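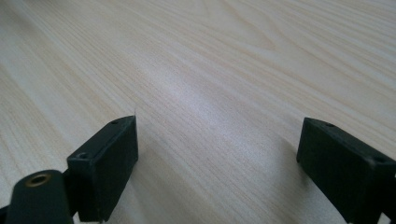

Figure 2. Tabletop in the cleared state, pale surface with overhead light reflected near the centre.

Research > Household Surfaces > Working Papers > Section 4

4. The cleared table as an end point

4.1 What counts as clear

Most of the households in the Astholm sample used the word "clear" for at least two different things. For some it meant dishes gone. For others it meant nothing on the table at all - no mail, no fruit bowl, no placemats. We coded only the second as cleared (Fig. 2). The first went down as "meal cleared" and is dealt with in Section 5.

The distinction matters more than we expected going in. Of 497 diary entries that mention clearing the table, a good share could not be coded without going back to the household and asking. Diary wording was loose. "Tidied up", "did the table", "sorted". Follow-up was by phone, evenings mostly, and people were patient about it.

4.2 Pale wood and small mess

Colour of the surface came up in interviews without prompting. Owners of pale tables said crumbs were hard to spot and coffee rings easy. Owners of dark tables said the reverse, more or less. Grain was mentioned too. On a strongly grained top like the one in Fig. 2, with wavy loops in one part and tighter parallel lines in another, a faint mark can get lost in the pattern unless the light is right. Several participants described bending down to look accross the surface against the ceiling light. One called this "checking the shine".

Glare works both ways here. It washes out the grain where it falls, and a pale top can go nearly white in that patch. Participants wiped toward the bright area and judged the rest by feel, with a flat hand. We did not ask about this in the first round and should have. It was added for Haroteo households only, so no comparison with Ivora is possible.

4.3 How long it stays that way

Not long. In the Haroteo group the typical cleared table had something on it again within 17 minutes, keys and phones first, then school things. Households with a bench or sideboard near the door did better. Tveit (unpublished notes, January) suggests that an empty table reads as an invitation to put things down, and our entries fit that, though the diaries weren't designed to test it.

Ten households kept a cloth or runner on the table between meals. These were left out of the timing figures as the cloth itself made coding a headache. Hughes households were kept in, with one exception (see Appendix B).

4.4 Limits

Self-report throughout. Evening entries are thinner than morning ones. Wiping and clearing were logged together on the first version of the form, and seperating them afterward relied on free-text notes, where there were any. Finish and age of the table were not recorded. Next round will ask.

2 comments | 10 shares

Contact: Idun Tveit, Astholm Household Study | Back to top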